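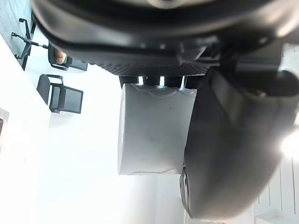
gravelpit62 wrote:
I would skip the dressing completely. Plendine on hard plastic looks fine for a week and then it grabs every bit of lint in the car.

oldwagon
Posted February 27, 2006

It depends which Plendine. The one in the spray can is greasy, no argument there. The water-based one dries down if you thin it with 2 parts water and wipe it off after 30 minutes. I did the whole dash last May and it stayed flat through the summer.

The mirror and the roof console I do first — drips land on everything under them.
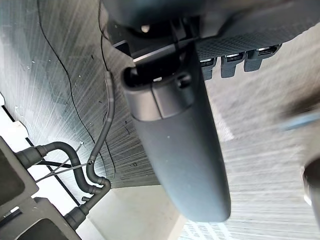
After that I go down the pillars and finish with the doors. One cloth to put it on, a dry one to take it off. Don't spray straight at anything with a seam or a switch in it.

gravelpit62
Still don't agree. Soap and water, then leave it alone. My truck never had anything else on it.

brushbox
What do you use on textured stuff? A cloth just skates over it.

oldwagon
Soft brush, the Rileo with the short bristles. The Brultach brush is too stiff and I scratched a door pull with it.
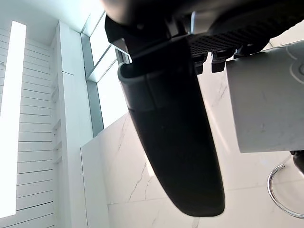
Grilles and vents are where I don't put dressing at all. It sits in the openings and dries white. With a black panel full of little square holes like that one, I would use the brush dry and a vacuum held close. The smooth parts can just be wiped.

brushbox
OK, dry brush. Is the Tóth cleaner safe on matte black?

gravelpit62
It left mine shiny. Test it under the seat first.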